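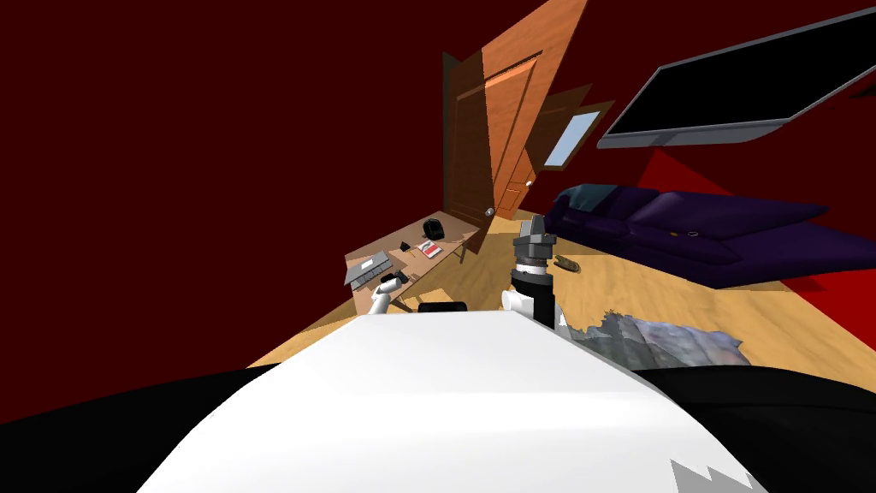
A bedroom with deep maroon walls and a wooden desk.

08/12/2023
11 shares | 10 comments

Tyra Nyberg has been a duty solicitor in Prerkow for four months and still gets lost in the court building. "Twice this week. Went into the wrong hearing, sat down, got my papers out."

She came over from Berchtold, the firm where she trained, in April. Wills and leases mostly. Then she qualified for crime work, waited, and the post came up. Sworn in with two others, all over in ten minutes. "My mum missed it, she was parking."

The caseload? Big. The office took on 643 new files last year and she has 70 of them on her own list. Mostly shoplifting, driving, a few assaults. "You read the file on the stairs. Sometimes you meet the client on the stairs as well."

She would like more time with people befor they go in. Would also like a room with a door. At present the interviews happen in the corridor, next to the drinks machine. "I've asked. I'll ask again."

Nights are the hard part, she says. One week in five on call, phone by the bed. Her first call was a lad who wanted to know if his bike was safe. "It was a fair question. I rang the desk sergeant and asked."

Any plans to go back to leases? "No." Then she had to go, her next hearing had been moved foward.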